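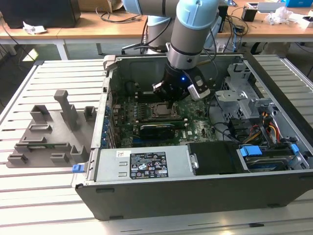
A desktop tower on its side with the panel removed and the processor socket exposed.

Equipment Review: Flenov Computer Service Kit
Murcombe Library Service, Technical Services Department
June 2019

Purpose of the review

The Technical Services Department maintains 545 desktop computers across the branches of the Murcombe Library Service. Most repairs are carried out by department staff at the branch where the computer is installed. The hand tools used for this work were bought at different times by different branches, and the annual equipment check in October found that many sets were incomplete. Several branches held no screwdriver suited to the small fasteners used on drive brackets and expansion cards.

The department was asked to identify a single kit that could be issued to every branch. Two products were considered. The Flenov Computer Service Kit was bought for trial and is the subject of this review. The Delić Compact Set was already in use at two branches and is discussed where a comparison is helpful.

The trial was led by Dragica Kovačević, senior technician. Panagiotis Zupan and Thitima Ratanaporn used the kit during routine visits to branches. Both kept a written record of each job and of any tool that was missing, damaged or unsuitable.

Contents

The Flenov kit is supplied in a zippered case and holds 39 pieces. The main items are a ratcheting bit driver with a set of bits, two fixed screwdrivers, three nut drivers, a pair of flat tweezers, a pair of angled tweezers, a pick-up tool, side cutters, a small flashlight, a soft brush, a wrist strap with a grounding lead, and a parts tube with a screw cap. A printed card inside the lid shows where each item belongs.

No thermal compound is included, and there is no cleaning cloth. Branches will need to draw these from general stores. The kit also has no tool for testing network cables, and staff should continue to carry the separate tester already issued to them.

Drivers and bits

The two fixed screwdrivers are the strongest part of the kit. The larger one fits the screws used on almost every case, power supply and drive bay in the service. Its handle is wide enough to grip firmly, and the shaft is long enough to reach a motherboard screw without the hand resting on nearby parts. Neither tip showed wear at the end of the trial.

The ratcheting driver is less satisfactory. The direction collar is stiff and sits close to the bit holder, so that the user's fingers sometimes move it by accident. Ms. Ratanaporn reported that the driver changed direction twice while she was removing a row of case screws at the Hill Road branch. The fault caused no damage, but it slowed the work. The collar loosened somewhat with use.

Bits are held in the driver by a weak magnet. They stay in place during ordinary work and may be left behind in a deep recess. The pick-up tool recovers them easily. Replacement bits are of a standard size and can be bought from any supplier.

The nut drivers are well made. They are needed for standoffs and for the fittings on older monitor ports, and most branches have had nothing suitable for either job.

Tweezers and pick-up tool

Both pairs of tweezers close evenly at the tips. The angled pair was used mainly for front-panel connectors, which are difficult to place by hand when the case is fully fitted. Mr. Zupan recorded a preference for the angled pair for nearly all work. The flat pair is coated, and the coating had begun to lift near the tip by the end of the trial.

The pick-up tool has a flexible shaft and a three-pronged claw operated by a button. It is adequate for dropped screws. The prongs have sharp ends and should be kept clear of processor sockets, where a bent contact may mean replacing the whole board. The department recommends that the following sentence be added to the branch handbook: "Do not use the claw tool on or near an open socket."

Wrist strap and brush

The wrist strap is made of woven fabric with a plastic buckle. It can be adjusted to fit most adults and was comfortable over long periods. The lead is coiled, with a clip at the far end. The clip opens wide enough to attach to the edge of a steel case, including those with a rolled lip.

All staff are reminded that the strap must be worn for any work inside a computer, including work expected to take only a moment. Power must be disconnected at the wall before the panel is opened.

The brush is soft and does not shed. It is too small for cleaning a heavily soiled case, but it is useful for fan blades and the spaces between memory slots. Dust remains the most common cause of overheating in the public areas, particularly where computers stand on the floor near an entrance.

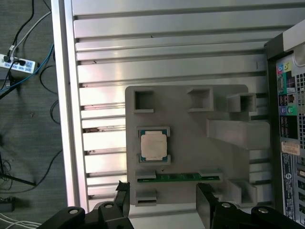

Work surfaces were considered as part of the trial, as the usefulness of any kit depends to some extent on where it is opened. Few branches have a dedicated bench. Most repairs are done on a staff room table after closing or in a back office during the day. The Flenov case lies flat when fully unzipped and takes up more space than the Delić case, which opens upright like a book. At the smaller branches, this left little room for the computer itself. Staff found it easier to remove the tools they expected to need and place the case on a chair.

A raised edge or a shallow tray would prevent small parts from rolling to the floor. The parts tube supplied in the kit is too narrow to reach into with the fingers, and its contents must be poured out to find a particular screw. The department suggests that each branch buy a shallow dish with a lid. A magnetic dish should be kept well away from any hard drive that has been removed from its case.

Case and storage

The outer case is made of stiff nylon. The zipper runs smoothly and the stitching held throughout the trial. Each tool is held by an elastic loop, except for the bits, which sit in a removable plastic strip. Loops of this kind tend to lose their tension. After several weeks, the loop holding the side cutters was already slack, and the cutters were found loose in the case on more than one occasion.

The printed card is a useful feature. A missing tool can be noticed quickly, and a person who did not pack the case can still check it. Branch managers asked for a larger copy that could be kept with the sign-out sheet. The department has prepared one and will send it with each kit.

The case does not lock. Branches should keep it in a staff area, in a closed cabinet.

Comparison with the Delić Compact Set

The Delić set is smaller and contains 18 pieces. It has no wrist strap, no nut drivers and no flashlight. The fixed screwdrivers are of similar quality to those supplied by Flenov. The Delić tweezers are better finished, and the case is easier to carry between branches.

For a technician who already owns a strap and a light, the Delić set would be a reasonable choice. It is less suitable for general issue. A branch receiving it would need several further items, and the department would again be in the position of tracking loose tools bought from different sources.

Price and warranty

The Flenov kit was bought at a unit price of $34, including delivery. The supplier offers a one-year warranty against faulty materials. Wear to the bits is excluded. Todor Bošković, purchasing officer, has confirmed that individual screwdrivers may be ordered as spares, although the ratcheting driver is sold only as part of the full kit.

A replacement strap lead was requested during the trial in order to test the supplier's service. The part arrived within the stated time and was correctly labeled. The invoice was sent to the wrong address and had to be reissued.

Staff comments

Technicians were asked to give their views in writing at the end of the trial. Mr. Zupan wrote that he would be content to use the kit daily, "provided the ratchet stays in the case." Ms. Ratanaporn noted that the flashlight was bright enough for work under a desk but had no clip or stand, so that one hand was always occupied. She asked whether a headlamp could be added. This request has been passed to Mr. Bošković.

Two branch managers commented that their staff would welcome a short session on opening a case safely and seating memory. Ms. Kovačević will arrange this through the regular training program. Staff who have not attended should limit their work to external cables, keyboards and mice.

Recommendation

The Flenov Computer Service Kit is recommended for issue to all branches. It covers the repairs most often carried out on site, and its fixed screwdrivers, nut drivers and wrist strap are of good quality for the price. The ratcheting driver should be treated as a secondary tool, and staff should use the fixed screwdrivers where these fit.

Each branch should sign for its kit on receipt and check the contents against the card at the start of every quarter. Missing or damaged items should be reported to Technical Services on the standard form. Existing tools in sound condition may be kept at the branch. Worn screwdrivers should be returned to the department for disposal and should not be offered to the public or to other branches.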